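Speaker notes: Folding a sweatshirt, and why the middle step is hard
Friday, May 11, 2018, second talk of the morning

Slide 1. Say good morning, wait until the door is closed. I work with the laundry service Kincombe, where we fold by hand. Today I speak only about the sweatshirts. The shirts are for the talk in July.

Slide 2. The number: 300 pieces on a normal day, and 41 of them came back to the table in our test week, to be folded again. Do not read the table on the slide, people can read it. Say only that the thick knit was the worst.

Slide 3. Lay the cloth on a light surface. With a gray knit you see the border of the cloth much better. Smooth it from the middle to the outside, with the flat hand. Small wrinkles can stay.

Slide 4. Where to take it. Speak slowly here, this is the main point of the talk.
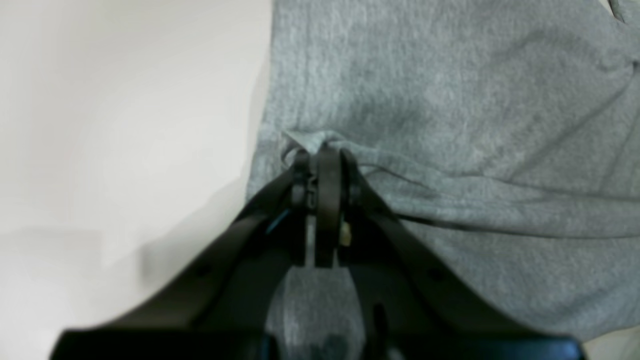

Slide 4: Heather-gray knit, held at one point, with the seam pulled tight.

Let the audience look at the small peak and at the creases which go out from it. One point gives one peak, and the pull goes into the seam. If you lift now, the seam leads and the rest of the cloth follows late. At Kincombe we teach to take two points, one hand wide between them.

Slide 5. The order of folding, 4 steps. Show it with the sweatshirt from the Ramalho bag. Turn it so the back rows can see the sleeves.

Slide 6. Questions, 7 minutes. If somebody asks about the Dovo folding board: we tried it, it is good for thin cloth, for thick knit we prefer the table.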